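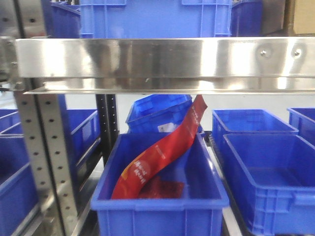 Fig. 6-1. Long pouch in a pick bin, upper end near the underside of the shelf beam.

Support > Manuals > Handby Shelf Picker

Section 6. Stopped picks and snagged tubing

Fault 18 (lift blocked) is raised when the arm meets resistance during the first part of a lift. Long flexible pouches are the usual cause. The pouch stands up in the bin, catches the lip of the beam, and the grip slips or the arm stalls.

CAUTION: Fault 18 holds the arm under power. Keep hands out of the bin until step 2 is done.

1. Press Stop on the Derkier panel. Do not use Resume — it repeats the same lift.
2. Turn the key to Service and wait 8 seconds.
3. Check the gripper and the tubing near it. Tubing that crosses in front of the fingers can be pinched when they close.

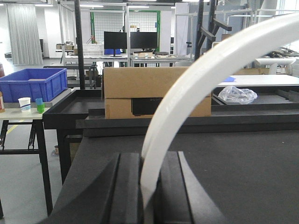 4. If tubing is caught, support it with one hand and open the fingers from the panel. Do not pull it free. Replace any tubing that is creased or flattened.
5. Lay the pouch down in the bin so that both ends are below the rim.
6. Turn the key to Run and home the arm before the next pick.

Note: Fault 18 is not cleared by a power cycle. The log keeps the last 2000 entries.

If the fault returns on the same bin, mark the item as "long" in the item list. The arm then draws it forward before lifting.

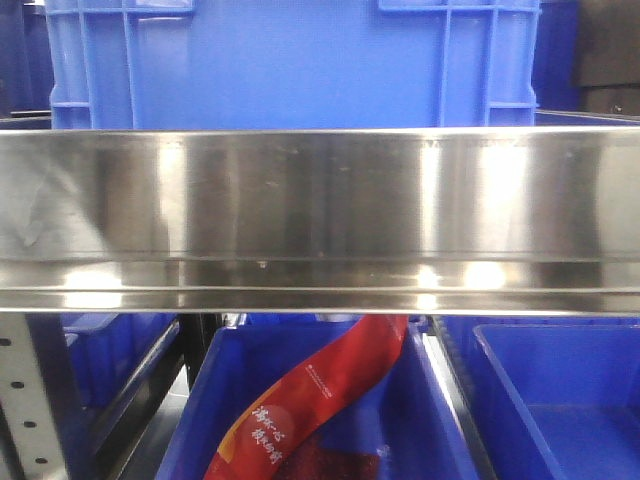 Bayu Gunawan commented: We marked ours as long and still got 18 on the deeper bins. Lowering the draw speed fixed it. Please add that to step 6.

2 comments | 6 shares
© Barros | Contact support | Back to top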